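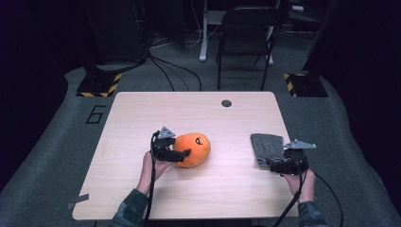
Robotics > Papers > Windley Kit Review > Section 2

Ilham Kwok wanted to know, before I'd written a word of this section, whether any hand-held kit is worth paying for when you could bolt your own together in a weekend. Fair question! I've done the bolting, and my weekend ran to most of July, so I came to the Windley kit in a pretty forgiving mood.

Figure 2. Two-handed work with the hand-held grippers: orange plush on the left, folded gray cloth on the right.

What you get is a pair of grippers, one per hand, each with its own cable, and software that logs both sides together (more on the logging in the next section). We ran 200 trials on soft goods, mainly plush toys and knit cloth, which I picked on purpose – hard blocks are easy and they flatter everybody's hardware. Each gripper has two short fingers, and I liked them more than I expected to. Cloth was slower going than plush, and I had to learn to take it by the lower edge and stop fussing with the corners.

My main gripe is the cables. I kept wanting another foot of slack whenever I crossed my hands, and Faizal Nasution asked Windley for longer ones after his first session. At $1,050 for the pair I'd still buy it again, though I'd budget an afternoon for setup.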